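4. The Fercombe kit under test

4.1 Scope of the package

Fercombe is a commercial simulation kit for tabletop manipulation, sold by Lalitz as a yearly license. It consists of a rendered workcell, a set of object models with collision geometry, a scripted teleoperation front end and an episode recorder. The vendor markets it to groups that want to develop a pick-and-place policy before they have access to a physical cell, and to groups that have a cell but can't keep it free for long recording sessions. We tested the kit for the first of these uses. All results in this section were obtained with the release dated 11 June 2021, with the default physics settings unless stated otherwise.

The workcell is a closed room with a perforated tabletop and a single arm mounted upside down above it. A cabinet stands at one end of the table. The stock object set is made up of household items: mugs, plates, a bowl, a banana, a food can, a puzzle cube and open plastic crates with mesh sides. Object poses, lighting level and camera placement can all be changed through a configuration file. The room and the table can't be changed without the extended license, which we didn't buy.
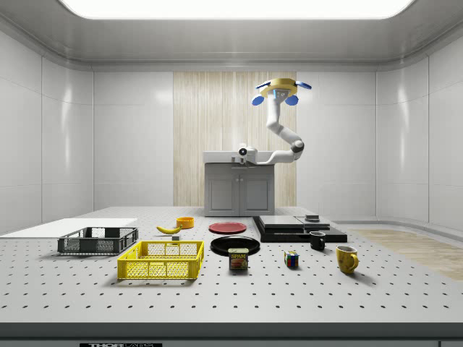
Installation took longer than the manual suggests. The recorder depends on a driver version that conflicts with the one required by our training machines, and the conflict produces no error message at start-up. It shows itself as dropped frames once an episode runs past a certain length. The vendor supplied a patched build after we reported the fault, and the numbers below come from the patched build only. Episodes recorded before the patch were discarded.

4.2 Task set

We defined 7 tasks on the stock scene. They were selected to cover the main contact conditions we expect in the physical cell at our Noten site: a grasp on a curved object with no flat faces, a grasp on a thin rim, a grasp on a small box-shaped object, a transfer into an open crate, a transfer onto a plate, a transfer to the countertop of the cabinet, and the opening of a drawer by its handle. The crate and plate tasks differ in how much clearance the gripper has at release. In the crate tasks the fingers must descend past the rim, and a poor approach angle brings the wrist into contact with the side wall.

Each task is specified by a target object, a goal region and a time limit. An episode counts as a success when the target comes to rest in the goal region and the gripper has withdrawn from it before the limit. For the drawer task, success is defined by the travel of the drawer from its closed position. Partial credit isn't given. We considered a graded score, but the kit reports contact events with a delay that varies between runs, and a graded score would have inherited that variation.

Start poses were sampled from a region on the tabletop that excludes the cabinet footprint. Rejected samples (those with overlapping collision shapes) were drawn again. Distractor objects were left in place for all tasks, so that the target was never the only object on the table.

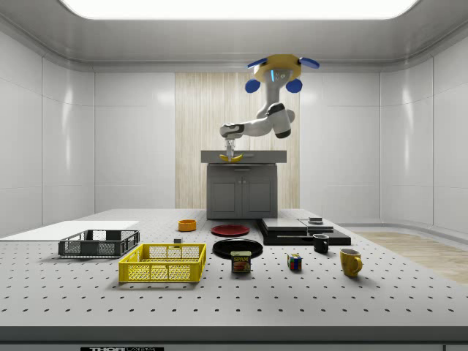 Curved objects were the first point at which the kit's contact model needed attention. With the default friction value, a two-finger grasp across the middle of the banana model held during vertical motion but rotated during fast lateral motion. Raising the friction value removed the rotation and introduced a different error, in which the object stayed attached to one finger after the gripper opened. We settled on an intermediate value and lowered the maximum lateral speed of the wrist. Both changes are available in the configuration file, and neither is described in the manual beyond a single line in the parameter table.

The countertop transfers also exposed a limit in the motion planner that ships with the kit. The arm hangs from above, so its reach over the cabinet depends strongly on the elbow configuration chosen at the start of the motion. The planner keeps the initial configuration for the whole path. When the path begins over the far part of the table, this choice can leave the arm unable to complete the final descent. The planner then returns the last valid pose and reports completion. We added an external check that compares the reported pose with the requested pose and marks the episode as failed if they disagree.

4.3 Data collection

Demonstrations were recorded by 2 operators using the teleoperation front end. Each operator completed a practice period on a scene that isn't part of the test set. After filtering, the data set contains 2805 episodes. Filtering removed episodes with missing frames, episodes in which the target left the tabletop, and episodes in which the operator stopped the recording by hand.

The front end maps the motion of a handheld controller to the motion of the gripper with a fixed scale. Small corrections close to the tabletop are difficult at the default scale, and both operators reduced it for the grasp phase. The kit permits a scale change during an episode but doesn't write the new value to the log. Anyone who intends to replay controller input will have to record the scale separately. We stored it as an additional channel.

Episode files hold joint positions, gripper state, object poses and one image stream for each enabled camera. Time stamps are taken from the simulation clock. The image streams are rendered after the physics step, and the lag between the two is constant within an episode. The reader supplied by Lalitz corrects for the lag, but the export tool doesn't. Users who convert their data with the export tool and train on the converted files will obtain images and actions that are slightly out of step.

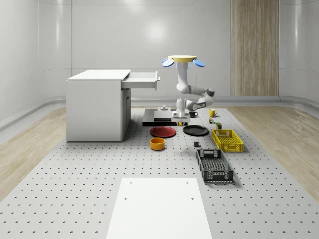
Camera placement has a clear effect on which tasks are usable. A view from the end of the table opposite the arm gives a good separation between the crates and the plates, but the gripper fingers can hide a small target during the final approach. A wrist view resolves the target at that stage and loses the goal region. We therefore trained with both. The kit renders every enabled camera at the same rate, so adding the second view slows recording even when that view is needed only during the grasp. A per-camera rate setting would be a useful addition and is listed by the vendor as planned.

4.4 Baseline policy

The policy used for evaluation is the Borkowska baseline, a behavior cloning model distributed with the kit. It takes the camera views and the joint state as input and predicts a short sequence of gripper poses. We used the training script as supplied, with the learning rate and batch size left at their defaults. One change was made to the input pipeline, where the supplied crop removed the nearest part of the tabletop. Targets that started in this part of the table were invisible to the policy in the opposite-end view. With the crop disabled, training time increased slightly and the errors on near targets fell.

Evaluation comprised 1456 episodes with start poses that don't occur in the training data. The tasks were drawn evenly. The arm was returned to a raised pose between episodes, and the object set was placed again before the next episode began (Figure 2). The return motion isn't included in the time limit.

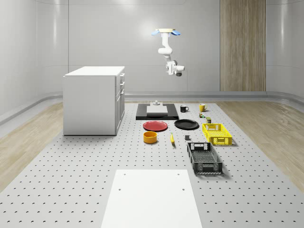
Figure 2. The Fercombe workcell with the arm raised over the far end of the table and clear of all objects. The banana lies on the tabletop to the right of the bowl.

4.5 Observations

The baseline performed best on transfers to a plate. Errors on these tasks were mostly placement errors in which the object came to rest against the rim. Transfers into a crate were less reliable. The usual failure was an early release, with the object striking the rim and falling outside. We attribute this to the mesh geometry of the crate models, whose visual surface and collision surface don't match closely. The openings in the lattice are present in the rendered model but closed in the collision model, and the rim of the collision model stands slightly higher than the rendered one. A policy that relies on images alone has no means of detecting the difference.

Rim grasps on the bowl failed when the approach direction placed the wrist over a neighboring object. The recorded demonstrations contain few examples of this condition, and both operators tended to approach from the open side. This is a property of our data and should not be counted against the kit.

The drawer task showed the widest spread between repeated runs. Small differences in finger position at the handle produced large differences in travel. The joint model of the drawer has no damping in the stock configuration, so a brief contact can be enough to satisfy the success condition without a stable grasp. We report results for this task separately and don't include them in the comparison between camera setups. A damped joint can be defined by the user, but the value must then be reported along with the results, or scores from different groups can't be compared.

Runs with identical seeds were reproducible on one machine. Across machines with different graphics hardware, the physics traces agreed and the rendered images differed at the level of individual pixels. The effect on the baseline was small for all tasks except the grasp on the box-shaped object, where a few episodes changed outcome. We recommend that evaluation be carried out on a single hardware type and that the type be stated in the configuration record. The recorder has a free-text field that can be used for this purpose.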